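The one-bag people, and why I am not one of them yet

2021-06-05

Reda Abou Zeid has now told me three times that I should be able to live out of one backpack. She does it. She went to Anthorpe and back in October with a bag the size of a bed pillow, and she came home looking fine, and she has been unbearable about it ever since. I like Reda a lot. I also think she washed the same shirt in a sink every night and left that part out.

So when I had to pack for six days in Flallville last month I decided to try it her way and write down what happened. I'm not a travel blogger. I've got a closet with too many bags in it and a low opinion of packing lists.

The first thing I don't believe is the list itself. Every one-bag list on the internet has the same stuff on it. Two pairs of pants, merino everything, a bar of shampoo that costs more than my lunch, and a little pouch for the cords. Then you scroll down and find that the writer is also wearing boots, a coat with nine pockets, and a camera around the neck. If your coat holds a book, a charger, and a sandwich, your coat is a bag. You have two bags.

The second thing I don't believe is rolling. I tried it. I rolled five T-shirts as tightly as I could and packed them, then took them out and folded them flat, and the bag closed at the same place on the zipper both times. Hatem Tawfik, who sat on my couch through this whole experiment and ate my crackers, said I was rolling wrong. Maybe. He couldn't show me the right way either, and his roll came undone before it got to the bag.

Packing cubes, same story. I bought the set from Radwan because it was on sale and because I am weak. They are bags that go in your bag. They keep the socks away from the shirts, fine, but I have never once been hurt by a sock touching a shirt. What they did do was take a soft lump of clothes and turn it into three bricks, and three bricks do not fit in a rounded backpack nearly as well as a lump does. There was a gap at each corner that I ended up stuffing with underwear, outside of any cube. I'd like my money back on that one but I threw away the box.

Which brings me to the backpack, and I have more to say about this than about the clothes.
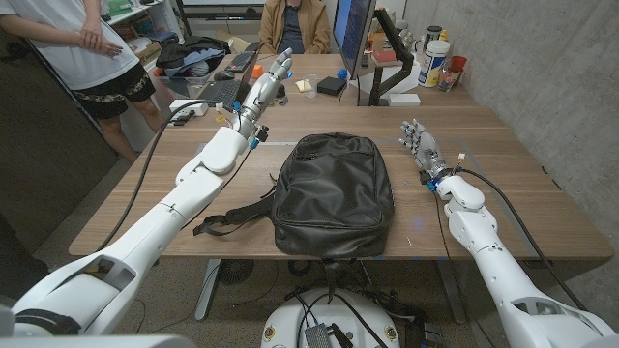

Cheap black backpacks get no respect from the one-bag crowd. They want the Nesberg, the one that opens like a suitcase and has a hidden pocket for your passport and a second hidden pocket for, I guess, a smaller passport. I've held one in the store. It's a nice bag, and it weighs a lot before you put anything in it. A plain one like the black bag lying on the desk up there has a zipper at the top, a short handle to grab, and an adjustable strap with a plastic buckle, and I keep asking people which part of that list isn't enough. You can see how wrinkly the fabric is lying flat, and I count that as a point in its favor. Fabric that gives will squash under an airplane seat. A stiff bag is the same size full or empty, and you pay for that all day long.

The one complaint I'll accept is about the straps. Adjustable straps have a tail, and the tail goes wherever it likes. Mine has been shut in a car door, caught on a turnstile, and once dragged through something on a bus floor that I chose not to look at closely. The fix people recommend is to roll up the extra and hold it with a piece of elastic. I did that and it held for most of the first day. Then I sewed a loop, badly, and that's still there.

Anyway, the trip. I took the cheap bag. In it I had four shirts, one spare pair of jeans, a sweater, socks and underwear for the full stay, a toothbrush and the rest of the bathroom stuff in a freezer bag, a charger, and a paperback of 278 pages. I mention the page count because Reda says books are the first thing to go. She reads on her phone. I read on my phone too, and what I read on it is the news and then I feel terrible, so the paperback came.

It all went in. I'll give her that. It went in with the zipper complaining a bit on the curve, and I had to put the book against my back to stop the charger from poking me between the shoulders. Heavy stuff near your back, by the way, is the only piece of packing advice I've ever tested that made a difference I could feel. With the book on the outside the bag pulled backward on the stairs. With the book inside, it didn't. Nobody sells a product for that.

What I did not enjoy was getting anything out again. A bag that opens at the top is a well. The thing you want is at the bottom, and it's always small. By the second night I'd given up and dumped the lot on the hotel bed, and I did the same every night after, and repacked every morning, which took me less time than I'd feared but more than it takes to unzip a suitcase and leave it open on the floor like a normal person.

And I came home with a second bag. I knew I would. It was a paper one with handles, and it had a jar of plum jam in it and a pair of sandals. Reda says that doesn't count because I bought those things there. I say if I carried it onto the train in my hand, it counts, and I'd have said the same to her about the scarf she brought back from Anthorpe wrapped around her neck in warm weather.

Hatem wants to know if I'd do it again. For two nights, sure, and I wouldn't even think of it as a method, it's just a small trip. For a week I'm taking the suitcase with the bad wheel. I haven't decided about the wheel. A new one costs almost as much as a suitcase, and the man at the repair counter seemed a little too eager to tell me so.

If anyone wants a set of packing cubes, used once, they're in my hallway.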